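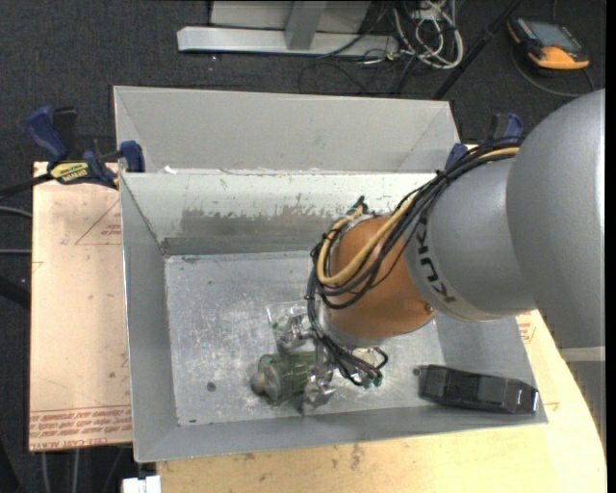
Jastwood, 3 April 2020

Module handout: Stock Records and the Annual Count
Course tutor: Etornam Sulemana

Purpose of the session

Students will be expected to explain the difference between a periodic count and a perpetual record, and to work out a stock variance from given figures. The reading set in February is assumed.

Definitions

A periodic count establishes the quantity held on a stated day. A perpetual record is altered each time goods are received or issued. Most firms keep the second and use the first to test it.

The variance is the counted quantity less the recorded quantity. A negative figure is a shortage and must be shown in brackets.

Worked case

Damgaard, a supplier of pipe fittings, opened the period with 2,000 elbow joints. Issues came to 932 and there were no receipts. The record therefore stood at 1,068. The count gave 1,021, a variance of (47).

Of these, 30 were traced to an issue note entered twice under the wrong part number. The remaining 17 were written off at cost.

Points for discussion

Who should approve a write-off, and should that person also have access to the store?
At what level does a variance call for a recount?

Written work

Answers of no more than two sides should be sent to Amerley Abubakari at the Alemley office. Workings must be shown. Late work will be marked only where an extension has been agreed in writing.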